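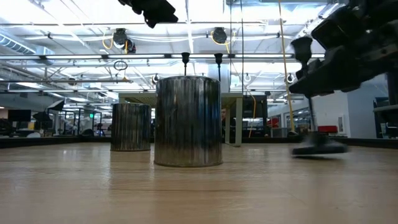 Words and selection: Shih-chieh Lai
July 2018

Filed under: Collections / Everyday Objects / Workroom

The Stulldale Collection of Household Containers holds 497 items, most of them received without labels or makers' papers. This gallery accompanies the first part of the catalog, which covers ribbed metal cans and their storage.

Two cans on a wooden tabletop. The larger has vertical ridges around its entire side and a thin rolled rim at the base. Cans with this type of wall are entered in the catalog under "Ribbed, upright."

The darker can behind it has a narrow lip at the top. Visitors comparing the two should note the ridges, which are common to both, and the wood grain and small scuffs of the table on which they stand.

The collection began in January with a transfer of 162 containers from the former Osta storehouse. A further 75 were received from the Ho family and are being cataloged separately. Items are recorded by height, diameter, rim type and surface condition. Dents and stains are noted and left untreated.

The printed catalog is published by Jurno in an edition of 300 copies. Requests for reproduction should be made in writing to the collections office and should give the catalog heading of the item concerned.

Related galleries
Lids and Closures
Enamel Basins, Part Two
Storage Jars from the Osta Transfer
Handles and Bails

This site uses cookies to remember your display settings. By continuing to browse, you accept our cookie policy.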